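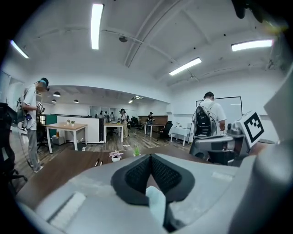

Lucie Hiebert asks whether the strap length really matters so much, as she built two grippers with the January version of this guide and only wrote "tight but comfortable" in her notes. It matters, and I have rewritten the section for this reason. If the backpack moves on your shoulders, the cable pulls at the hand, and the marker on the gripper starts to shake in the recording.

Section 4. Fitting the backpack, the headset and the hand-held gripper

This section is for the Norkley hand-held gripper, build 10, made in the shared workshop. You should have finished section 3 already, so the jaws are closed with screws and the housing is printed and cleaned. If you still have support material inside the jaw channel, go back and remove it now. It is much harder later.

You need:
One finished gripper with both jaws
One square marker, printed on matt paper
The Ila backpack plate with two cable clips
One data cable, 1,171 mm between the plugs
Textile tape, small scissors, a 2.5 mm hex key
A ruler or calliper

4.1 Glue the marker

1. Clean the marker holder with a dry cloth. Do not use oil or hand cream before this work.
2. Put the marker on the holder and check that the white border is complete on all four sides. If you cut into the border, print a new one.
3. Press from the middle to the outside, so no air stays under the paper.
4. Wait until the glue is fully dry. I leave mine overnight.

Note: Glossy paper looks nicer, but under long ceiling lamps it reflects and the software loses the marker. Marlene Bélanger tried to save her glossy markers with matt varnish and it worked for one of them. The other became wavy.

4.2 Fix the cushion

1. Lay the cushion in its place without glue and look from the side. The fold must sit in the middle of the housing.
2. Open and close the jaws ten times. The cushion must not touch the moving parts.
3. Put two thin lines of glue on the housing and press the cushion down.
4. Secure the lower part with one strip of textile tape. Cut the tape with round corners, then it does not lift so quickly.

Caution: Keep the glue away from the jaw hinge. One drop is enough to block it, and the hinge cannot be opened again without breaking the pin.

4.3 Prepare the backpack

1. Screw the plate to the backpack frame. Tighten the screws crosswise, first loosely and then firmly.
2. Put the computer in the backpack with the air openings to the outside.
3. Connect the battery last. The small lamp on the Oltmanns battery box must be green before you close the flap.
4. Weigh the gripper with its short cable part. Mine has 709 g. If yours is much heavier, you have probably printed the housing with too much filling.

Caution: Do not charge the battery inside the backpack, also not for a short time.

4.4 Put everything on

1. Put on the backpack and close the chest strap before you pull the shoulder straps.
2. Pull the shoulder straps until the plate does not move when you turn your body to left and right.
3. Roll up the strap ends and fix them with tape. A hanging strap end can catch in the jaws.
4. Put on the headset. If you wear a cap, turn it so that nothing presses on the upper cushion of the headset.
5. Lead the cable over the shoulder, through the first clip, and down the arm to the gripper. Between the last clip and the gripper leave 378 mm free.
6. Stretch your arm fully forward, then fully up. The cable must not become tight in any position.

Note: If the cable is too long, do not wind it around your wrist. Make one flat loop at the backpack plate and hold it with the second clip.

4.5 First test

1. Stand in a free area, at least two steps from tables and chairs. If another person is working with a backpack in the same room, agree before who walks where.
2. Start the Werix program and choose "Hand test".
3. Hold the gripper in front of you at chest height and open the jaws slowly.
4. Turn the wrist in both directions. The marker symbol on the screen should stay green.
5. If the symbol changes to yellow, check the light first and then the marker. Change only one thing at a time.
6. Save the result with the number of your build.

Caution: With the headset on you see the floor near your feet less well. Keep loose cables away from the walking area, and take off the headset before you go to another room.

If the test fails three times in the same position, do not continue with section 5. Loosen the marker holder by half a turn, set it straight with the ruler, and repeat from 4.5, step 2.

Last change to this section: Apr 24, 2025. Strap instructions new, free cable length corrected in 4.4.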